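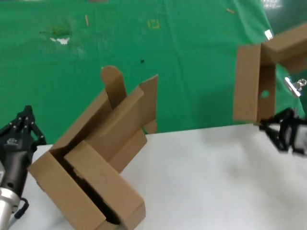 Home Equipment Booking Training Contact

Grivine Two-Arm Teaching Station

Shares 3 Comments 2

The Grivine is a pair of robot arms with two-finger grippers, a camera at head height, a camera at each wrist and a set of hand controllers. A person moves the controllers, the arms follow, and the station records the motion alongside the camera views. The recordings are then used to train a policy that is supposed to do the task alone. The maker's leaflet calls this "teaching by showing." We have had the station long enough to think the phrase leaves out most of the work.

It can be booked by any group with a current bench agreement. Please read this page before you do. Most of the complaints we get come from people who read the leaflet first.

What you can show it

There are two ways to give a demonstration. You can drive both arms from the controllers, or you can release the joints and move an arm by hand. Moving it by hand feels much better and people nearly always prefer it on the first day. It also puts your sleeves and forearms in the head camera's view, and the policy will be trained on them unless somebody cuts them out. For anything that needs both grippers working together, use the controllers. You do not have enough hands for the other method.

Folding cardboard is the task most visitors ask for. It looks easy. A die-cut box has tabs, slots and flaps that spring back, and an operator who folds one at home without looking will find that the same fold takes several tries through a gripper. There is no sense of touch in the controllers. The leaflet mentions "force-aware feedback," by which it means a light that changes color when the motor load goes up. You will be watching the box at that point and won't see the light.

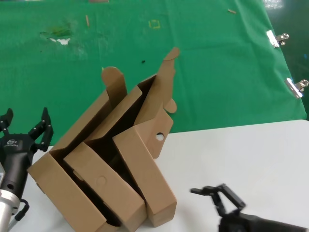
Open flaps are where most of the bad recordings come from. If one gripper steadies a wall while the other goes for a panel, the operator has to decide how hard to hold, and the decision comes from watching the board bend. Some people get good at this. Beatriz Teixeira ran most of our box sessions and her advice is to slow down until it feels silly, then keep that speed for every take. Mixed speeds in one set gave us a policy that paused in odd places and then lunged.

How many demonstrations

The leaflet says 222 are enough for "a typical folding task." It doesn't say which box, whose hands or what counts as folded. We would treat that figure as advertising. Plan on 2000 if you want to vary the starting position of the box, and accept that some of those will be thrown out. Keep the failed takes in a separate folder with a word on what went wrong. Do not quietly delete them.

A policy trained on one background tends to like that background. Ours has only been tried on white tabletops with green cloth behind or underneath, and we make no promise about what it does on your bench. If you need it to work elsewhere, record elsewhere.

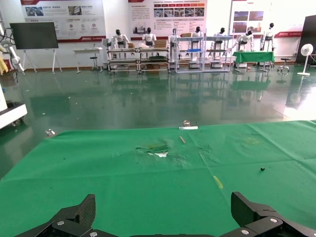
Burkuvdale Shared Equipment Unit | Teleoperation and Demonstration Group

The wrist cameras are the best part of the package. They show the gap between the fingers clearly, and for small objects they matter more than the head view. They also pick up whatever is past the table, including people walking by, so put up the movable screens if your project has privacy rules. The station does not blur faces. There is a menu entry for it, grayed out in every software release we have installed.

Software

Recordings are saved in Jurnari format. The export tool will convert them, though joint names are dropped on the way and have to be put back by hand. Florêncio Barros wrote a short script that does this and it is in the shared folder. Run it before you copy anything off the machine.

Automatic task splitting: we tried it, and would not rely on it. It marks a new step whenever a gripper opens, so a dropped flap counts as progress.

Service is through Friesen. They answer email. Replacement finger pads have been slow to arrive, so check the drawer before a long session and write down what you take.

Booking

Half-day and full-day slots. Mornings start at 9:00. Tuesday is kept for calibration and is not bookable, whatever the calendar shows. New operators need 3 supervised sessions before working alone, and this includes people who have used other arms.

Bring your own boxes, all from one batch if you can. A different cardboard stock will change the way the flaps behave and you will spend the afternoon wondering what you did wrong.

Requests for a live demonstration to visitors should go to Beatriz. She will ask what you plan to tell them it can do.

Previous Next Back to equipment list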